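How to Budget for a Small Robot Arm Station

Most first budgets for a robot arm are a price from a catalog with a little added on for shipping. Then the arm arrives and the spending goes on for another three months. This page goes through the planning in the order we now do it, for a single arm on a desk or bench in an ordinary room, doing light handling work: picking up cups, cloths, small boxes and household items and putting them somewhere else. It doesn't cover floor-mounted industrial arms, which need a proper safety assessment and usually a contractor.

You'll need a tape measure, a spreadsheet, and a written list of the objects the arm is supposed to handle. Allow an afternoon for steps 1 to 3. The quotes take longer.

Step 1. Write down the job before you look at any arms

Make one row for each object. Give the weight in grams, the longest side, and whether it is rigid or soft. Add a column for where the object starts and a column for where it has to end up.

Find the heaviest row and double it. The payload printed on a data sheet often includes the gripper, so a 1 kg arm with a 400 g gripper leaves you 600 g for everything else. If a camera goes on the wrist, take that off too, along with its bracket.

Soft items get their own section in the sheet. A cloth weighs very little but it needs fingertips that can pinch a single layer off a flat surface, and the fingertips shipped with low-cost grippers are usually too thick for that. Put in a line for replacement tips now.

Step 2. Measure the room

Measure the desk: width, depth, height, and thickness of the top. Thickness decides which clamps will fit. Check the underside for a rail or drawer runner where the clamp jaw needs to go. A desk that moves when you lean on it will move when the arm stops suddenly, and that means either a heavier desk or a bracket to the wall.

Next, mark the reach. Cut a piece of string to the arm's working radius, hold one end where the base will sit, and swing the other end around. Anything the string touches is something the arm can hit, including walls, shelves and window fittings. Use about 80 percent of the stated reach for planning. Most arms can get to the last part of their range only with the wrist at an awkward angle.

Count the outlets within cable length of the base. A typical station uses one for the arm, one for the computer, one for a monitor, one for a powered USB hub and one for a light. Buy a good power strip and mount it off the work surface.

Look at the light at the time of day you plan to run. If the arm works from cameras, changes in daylight will cost you more hours than almost anything else on this page. Go in at 9 in the morning and again at 4 in the afternoon and take a test picture from where the camera will be. 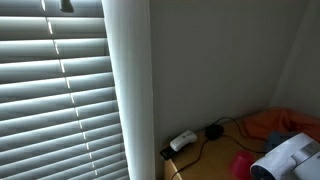

Decide at this point whether you are going to control the light or live with it. Controlling it means a blackout shade plus two fixed lamps, and we spent $154 on that for one window. Living with it means fixing the camera's exposure by hand, collecting your test runs at different hours, and accepting some failed picks. Both are reasonable. What you want to avoid is tuning everything on gray mornings and finding out in June that the sun comes straight across the desk.

Step 3. Split the budget into five lines

Use these headings:

1. Arm and controller
2. Gripper, fingertips and wrist parts
3. Cameras, mounts and lighting
4. Computer, cables, power and furniture
5. Spares, shipping, duties and training time

For a desk station, the first line tends to come out at half the total or a bit less. If your sheet shows the arm at 80 percent, something is missing. Go back to lines 3 and 4, which are the ones people leave thin.

Here is the sheet from our last station, leaving out the arm itself, which you will be pricing anyway:

Gripper with one extra set of fingertips: $620
Two cameras with mounts: $385
Shade and lamps: $154
Powered hub, cables, power strip: $146
Clamp plate and desk brace: $95
Spares kit: $145
Total: $1,545

That total was for a station where we already had a computer. Add one if you don't. The computer has to run the control software and read every camera at once, and an old office laptop will often manage one camera and drop images on the second. Test it with borrowed cameras before you count on it.

Step 4. Get quotes in the same format

We asked three suppliers for quotes: Ritel, Hosberg and Teshome. All three answered, and no two quotes could be compared as they came. Ritel quoted the arm with the controller and no power supply. Hosberg sent a bundle price that covered a gripper we didn't want. Teshome listed everything separately but left out shipping until the order stage.

To get around this, send each supplier the same list and ask for a price or the word "none" next to every item:

Arm
Controller or control box
Power supply for your country
Mounting plate or clamp
Gripper and its cable
Emergency stop button
Software license, first year
Software license, each year after
Replacement motor or joint, price and lead time
Shipping to your address, with duties
Warranty length and who pays return shipping

The last three items told us the most. One supplier wanted 11 weeks for a replacement joint. With one arm and a deadline, 11 weeks is the end of the project, so we priced a spare joint into the order.

Ask for the quote to stay valid for 60 days if your purchasing takes that long. Ours does. We once had a quote run out in January while the order was waiting for a signature, and the new price was higher.

Step 5. Decide on new, used or rented

Rent if you don't yet know that the job can be done. Two or three months is enough to find out. Ask whether any of the rental is credited toward a purchase, and get the answer in writing.

Used arms are fine for fixed, repeated motions if you can see the arm run first. Ask for the hours on each joint. Move every joint by hand with the power off, where the design allows it, and feel for play. Check that the software license transfers to you. Some don't, and a new license can eat the whole saving.

Buy new if the arm will be running most days or if several people will use it. The warranty is worth more in that case, and everyone is working from the current manual.

We bought ours new from Hosberg in the end, without the bundle, and got the gripper from Orkum. Mixing suppliers meant an adapter plate and a day of work on the gripper cable. Check the bolt pattern on both data sheets before you order from two places.

Step 6. Put the hours in

Staff time should be in the budget even if it isn't coming out of the same account. For a first station, plan on:

Unpacking, mounting and first power-up: 1 day
Camera mounting and calibration: 2 days
Cable routing and tidying: half a day
First working task: 1 to 3 weeks
Clearing and resetting the desk between runs: 15 minutes per hour of running

The reset time surprises people. Someone has to put the objects back at their starting places after each run, and if you plan to collect many runs of the same task, it becomes the biggest cost in the sheet. Number the starting spots with tape. Keep the objects for each task in their own bin, and buy duplicates of anything that can crack or go missing. Cheap plastic cups come in packs, so buy the pack.

Step 7. Order in two rounds

First round: arm, controller, power supply, emergency stop, clamp plate, one camera. Get the arm moving on the desk where it will live and run it by hand through the reach you need.

Second round: second camera, lamps, extra fingertips, longer cables. You will know the correct cable lengths by then. Ordering these up front is how we ended up with three USB cables a foot too short to go around the arm without pulling at full stretch.

Hold back 15 percent of the total until the second round is in and working.

Before you place the order

Read down this list once with the sheet open.

Heaviest object, gripper and wrist camera together are under the rated payload.
The clamp fits the thickness of the desk.
The string test is clear of walls and fixtures.
There is a place for the emergency stop that you can hit while seated.
Each device has its own outlet.
You've checked the light at both ends of the working day.
Shipping and duties are in the total.
The second year of the software license is in next year's budget.
Somebody has agreed to do the resets.

If the total is over what you have, cut the second camera first and the better arm last. A camera can be added in an afternoon. Don't cut the spares.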